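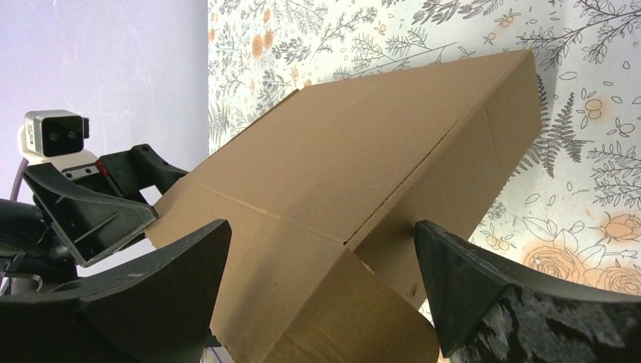
Plain brown box, no printing, one flap hanging open.

Packers wanted, Romcombe

Pimow is looking for people to pack and close cardboard boxes at our Romcombe site. We have read plenty of adverts that call this sort of work "fast-paced" and "rewarding". It is packing. Some days are dull, and we would like you to know that before you fill in a form.

You will fold boxes, fill them, shut the flaps and tape along the seam. Dented or punctured boxes go to one side and Roxana Villanueva decides what happens to them. We have 562 waiting for her at the moment, so please don't add to the pile without good cause.

We doubt that anyone needs a certificate in this, whatever the agencies tell you. If you have packed up a house and nothing broke, say so. Tape guns and gloves are provided - the gloves are not very good, and you may prefer your own.

Shifts are mornings or afternoons, never both. There is no bonus scheme. We tried one and got a lot of badly closed boxes.

Write a few lines to Jhair Echeverri at the Romcombe office by 10 September 2019. No CVs longer than a page, and no covering letters about passion.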